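Groltton Robotics Club
Minutes of the Regular Meeting, 16 Aug 2022

Present: Ruth Garside (chair), Lionel Bramwell, Denise Wragg, Joanne Tapley, Bianca Pîrvu (minutes), and a good turnout of the student members, including three new faces who were made very welcome. Apologies had come in from two of the parents who usually help with rides.

1. Opening

Ruth opened the meeting a little behind time, as there was cake to be dealt with first, and thanked everybody for coming out during the summer break. She said she knew how many other things there were to do in August and that it meant a great deal to see the room so lively. The new members introduced themselves and were shown where to find the sign-in sheet, the pencils and the good chairs.

2. Minutes of the last meeting

Read by Bianca and agreed, with one correction. The carpool to Presumel leaves from the north parking lot, and the minutes had said south. Bianca apologized and promised to send around a fresh copy.

3. Money

Lionel gave the report. The club has $700 in the account, with $90 still to come in from the bake sale. Entry for the November competition is $100 per team and we are entering one team, so there is a comfortable amount left over for travel and for replacement gripper pads. Joanne asked whether we might put a little aside for team shirts. There was a long and very friendly discussion about shirts, mostly about the color, and it was left that Joanne would find out prices first and bring them back to us.

4. The November competition at Presumel

Denise went through the rules packet, which she had kindly read from cover to cover. Our team has been placed in the household division, and the task is called "Kitchen Reset." Each team gets 9 minutes at the table. The judges pick from a list of jobs that covers dishes, mugs, a pan with its lid, and the toaster oven, and the students won't know which jobs they have until that morning. Both arms may be used, together or in turn, and there are extra points for handling two things at the same time without a bump.

Lionel wondered whether the judges would bring their own kitchen things or expect us to bring ours. Denise had wondered the same and written to the organizers, and she is still waiting to hear. Until she does, we carry on with our own set, and everyone was asked please not to take the mugs home.

One of the new members asked what happens if something gets dropped. Denise read out the rule - the team loses the points for that job but may go on to the next one - and there was some relief around the table.

5. Progress report from the students

The students gave their report standing up, which Ruth had asked them to practice ahead of the judges' interview, and they did us proud. They talked about plates first. The difficulty with the rack is that the plates stand on edge and fairly close together, so the fingers have to come down straight and open just the right amount. They would like to spend the next few sessions on that alone. Lids are going better, thanks to the knob, and the team feels ready to start putting lid and pan together as one job.

Dry noodles will stay in the saucepan for practice. There was a suggestion of trying rice, and Joanne, who has swept that floor before, asked that we talk about it another time.

Ruth asked how the team decides which arm does what. The answer went on for quite a while and involved the whiteboard, and I'm afraid I did not get all of it down, but the short version is that whichever arm is nearer goes first and the other one keeps out of the way. A written plan will be put in the team binder before the next meeting.

6. Room and equipment

Timonard Hall is ours for the whole fall, same evenings as before. Lionel has the key. Joanne reminded us all to switch the arms off at the base before leaving and to coil the spare cables properly - she did say properly twice, so I have put it in.

7. Other business

The Alemneh Library has invited us to give a talk for younger children. Everyone liked the idea. Bianca will write back to accept and ask what dates they had in mind, and two of the students have already offered to speak.

Ruth thanked Denise for her work on the rules, and thanked whoever made the lemon cake, who would not own up.

Actions

Bianca: corrected minutes; reply to the library.
Denise: follow up with the Presumel organizers about kitchen items.
Joanne: shirt prices.
Students: written arm plan for the binder.

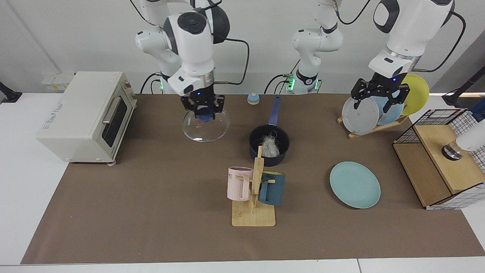
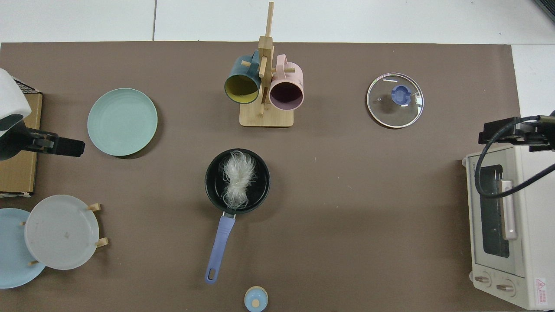 Kitchen Reset practice table with both arms, plates, mug tree, saucepan and toaster oven. In the first picture one gripper has the pan lid by its knob; in the second the lid is lying on the mat.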